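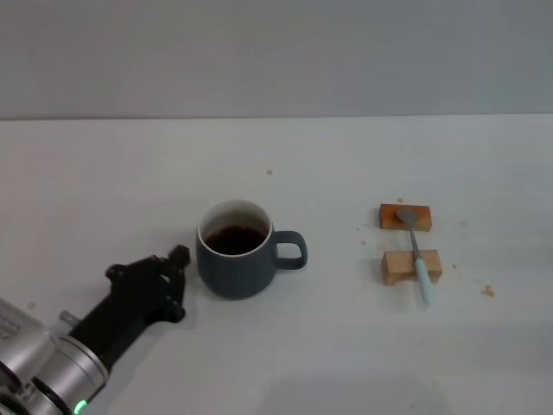

Fig. 4. Mug, two blocks and a spoon laid across them, handle towards the user.

4. Setting out the stirring place

Read section 3 first if you haven't yet chosen a table. People who skip section 3 tend to come back to it later with a cloth.

The Mimell tea-and-coffee set is sold for shared tables: offices, village halls, the back room at Salcedo where most of it was tried out. It consists of a mug, a spoon and two wooden blocks. The blocks are the spoon rest. We're asked more often about the blocks than about everything else we make, so they get most of this section.

4.1 What you need

One mug with a handle. The one in Fig. 4 is the dark grey with the white inside. The other colours behave in the same way.
One spoon, green handle.
One orange block.
One plain block, slightly larger than the orange one.
A flat table. White is best if you want to see what you've spilled, and worst if you don't.

4.2 Placing the mug

1. Wipe the table and let it dry. A damp mug base on a damp table will travel further than you'd expect.

2. Stand the mug near the middle of the table, well away from the edges.

3. Turn the handle towards the hand that will pick it up. For most people this means to the right, as in Fig. 4. Left-handers should mirror the whole arrangement, blocks included.

4. Fill the mug most of the way. Leave a finger's width at the top for milk and for enthusiasm.

CAUTION: Hot drinks scald. Fill the mug where it stands. Do not fill it at the kettle and then carry it across the room while reading these instructions.

4.3 Placing the blocks

5. Lay the orange block flat, beyond the handle, with its long side running left to right. Leave a clear stretch of table between the mug and the block. Your hand has to get in there, and your sleeve will be coming with it.

6. Lay the plain block nearer to you, leaving a gap between the two.

7. Check the gap against the spoon. The spoon should reach both blocks comfortably, with its handle running on past the plain one. If it drops between them, close up the gap. If it rocks, see 4.6.

NOTE: The blocks are not marked top and bottom. We did mark them once, for a batch of 800, and received a good deal of post from customers who wanted to know what would happen if they ignored it. Nothing would.

4.4 Resting the spoon

8. Stir. Clockwise is fine.

9. Lift the spoon and hold it over the mug until it stops dripping. Count to three if you're patient, two if you work in an office.

10. Lay the bowl of the spoon on the orange block. The orange block is the one that gets stained, and it's the colour it is for that reason.

11. Let the neck of the spoon come down across the plain block at a slant, with the green handle reaching past the front of the block to the table. You can now pick it up again without touching the end that's been in the drink.

NOTE: A little brown residue on the bowl of the spoon is to be expected between stirs. It doesn't affect the next stir. It may affect the opinions of the next person, who should be given a spoon of their own.

CAUTION: Do not leave the spoon standing in the mug. The handle is easily caught by a cuff, and the contents will follow.

4.5 Sharing a table

Where several people are using the set at the same table, give each person a mug, a spoon and a pair of blocks. Jarkar, who supply our wood, will sell extra blocks singly. This is kind of them, although a single block isn't much use for anything – you could put it under a short table leg.

Keep the arrangements far enough apart that nobody can stir the wrong drink by mistake. In our trial at Salcedo, 54 people managed this without trouble. Diane Wong, who ran the trial and wrote the first version of this section, would like it known that her own mug was moved twice and that she is still looking into it.

4.6 If something isn't right

The spoon rocks.
Turn the plain block over. If it still rocks, turn the orange one over. If it still rocks, look at the table.

The spoon slides off.
The bowl is too near the edge of the orange block. Move it further on. Polished blocks are also slippery, and we'd ask you once more not to polish them.

The orange block has gone dark.
Wipe it with a barely damp cloth and stand it on end to dry. Some darkening is permanent. Customers who dislike this may swap the block for a new one through Prumar; customers who like it needn't write in.

The blocks have been taken by a child.
Wait.

4.7 Clearing away

12. Pick up the spoon first, by the handle, and then the mug. Taking the mug first means reaching back over the spoon, and we have seen how that goes.

13. Wash the mug and spoon in warm soapy water. Do not soak the blocks or put them in the dishwasher. They will come out a different shape, and steps 5 to 7 will no longer apply.

14. Store the blocks flat in the drawer, with the spoon on top or wherever you keep spoons.

Section revised 2018-01-06. Replaces the December sheet, in which steps 10 and 11 were printed the wrong way round.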